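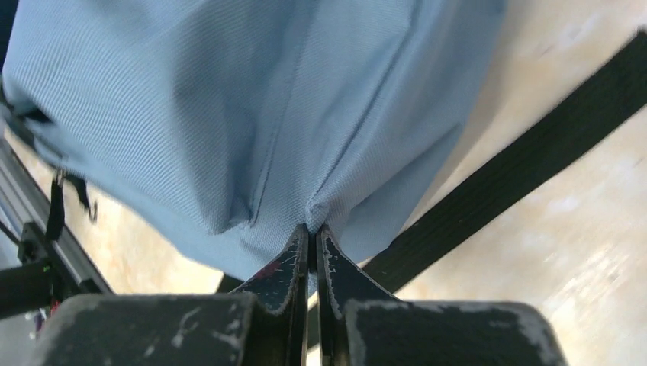
Setting up the wrist camera for cloth pick tests

Quick notes for anyone swapping grippers on the Brevau arm. Rigid parts are easy. Cloth is where you find out if the camera angle is any good, so do it with cloth.

What you need
Two-finger gripper, wrist camera, a piece of twill or similar, tape, a notebook. A second gripper if you're comparing. We had the Tornent and the older Pickering.

Step 1. Mount the camera
Both fingertips in view, at the bottom, with the gap between them near the middle. Tighten, then wiggle it. If the picture moves when the arm stops hard, tighten again.

Step 2. Fix the exposure
Turn auto off. Pale floors push the whole thing bright and pale cloth washes out on one side, then you can't see the weave any more. Set it on the cloth, not the floor. You want to be able to see the ridges in the twill at the pinch.

Step 3. Close on nothing
Open, close, 10 times. Tips should meet at the same spot each time. Black fingers get scuffed and that's fine, but look for burrs on the inner edges – they snag thread. Light sanding, wipe off the dust.

Step 4. Pinch and lift
Start with the speed at half. Come down on a fold, not a flat bit. Close, wait 2 seconds, lift 200 mm. Write down held / slipped / missed. Grab a frame right at the close too, you'll want it later when the log says "held" and the cloth says otherwise.

Step 5. Add a strap
Dark straps are the nasty part. Black strap next to black finger, the edge dissapears and any tip tracking you run gets confused. Try it with the strap crossing behind the cloth, then move it away and run again. If the numbers jump, its the vision and not the grip.

Step 6. Swap and repeat
Same cloth, same folds if you can manage it. Redo step 1 after every swap, the Pickering sits 4 mm lower and I lost a morning to that.

Our result so far: Tornent better on thin folds, Pickering better on thick seams. Nearly even on everything else. Alvar Kristiansen is doing the Wustimwood controller in July, so force settings will get there own page – leave them at default until then.

Updated Tuesday, April 21, 2020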